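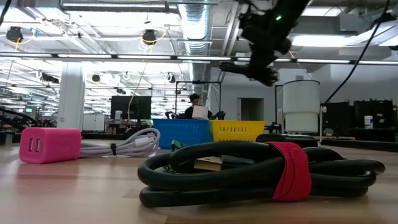

9/29/24. Drying cabinet, second survey. Purpose is to find out why seed lots dried on the lower shelves keep coming out wetter than lots from the top, with the same nominal setpoint and the same time. The first survey used a single probe moved by hand and is not worth much, as the door was opened for every reading. This time all probes went in before the start and stayed put. The leads were the slow part of the setup. They had been wound tight around the hand and put away, and two had kinks near the connector that made the reading jump when touched. From now on they get put away like the thick black cable, folded in long loops with one red hook-and-loop strap around the bundle and no sharp bends. Both kinked leads are tagged and in the repair drawer.

Setup. Tesuden cabinet, setpoint 35 C, fan on high, vent half open. Six shelves, two probes per shelf, one front left and one back right, 12 in total. Probes hang in free air over the trays and do not touch metal. Logger is the old Rusero unit, one reading per minute. Room was at 22 C at the start and did not move by more than one degree over the day.

Probe check before the run: ice bath, then the warm bath against the reference thermometer. Ten of them agreed with the reference within 0.3 degrees at both points. Probe 4 read 0.6 high, probe 9 read 0.5 low. Corrected in the spreadsheet, column F. Do not correct again in the logger.

Run 1, empty trays. Top shelf settled first, bottom shelf last. Spread between the warmest and coldest probe at steady state was 1.9 degrees. Back right was warmer than front left on every shelf, which fits with where the duct enters. Nothing alarming.

Run 2, loaded. Trays filled with the bulk lot Cecilia set aside (Wumbei bean, not for distribution), layer one seed deep on the top three shelves and two deep on the bottom three, as we normally do. Spread went up to 4.4 degrees. The bottom front left probe took more than 130 minutes to come within a degree of setpoint. The top shelf needed less than half of that.

So the cabinet does have a gradient, but a good part of it comes from how we load it. Two layers at the bottom slow the air exactly where it is already slow. I had blamed the fan.
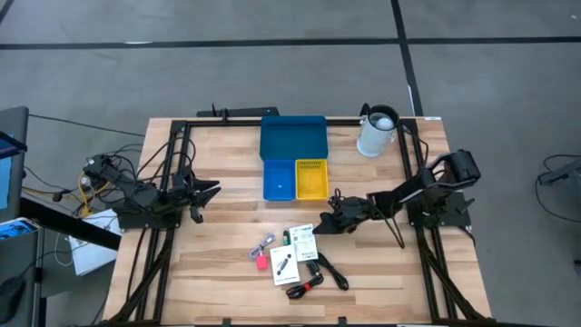
Run 3, same lot, redistributed to one layer everywhere, with the excess held back in a sealed tin. Spread 2.6 degrees. Bottom front left is still the coldest position, though no longer by much. I stopped the run early when the logger memory filled up – my mistake, it had not been cleared after run 2. The steady-state part is complete and usable. The last stretch of the cool-down is missing.

Moisture content, oven method, duplicate samples from top and bottom shelves after run 2 only:
Top: 8.1, 8.2 percent
Bottom: 9.7, 9.4 percent
No samples from run 3. The lot had already been dried once, so the numbers would not compare.

Apolline asked whether swapping trays at the halfway point would do the same job as loading thinner. Probably, on average, but every swap means an open door and someone in the building at the right time. I would try the thin load first. Capacity drops by a third, which matters in October when the Tilinine plots come in.

Open points:
Gasket at the lower hinge side feels hard. Paper strip test at two places, strip pulls out with almost no drag at the bottom. Could explain part of the cold corner. Replacement not ordered yet, part number is on the inside of the door.
Vent position was half open in all three runs. Needs one run closed and one fully open, loaded.
Repeat the ice point on probes 4 and 9 before using them again. If either has moved, discard.
Clear the logger.

Raw files are in the cabinet folder under survey 2. Run 1 has a gap of three minutes near the start where the power adapter was pulled out and put back.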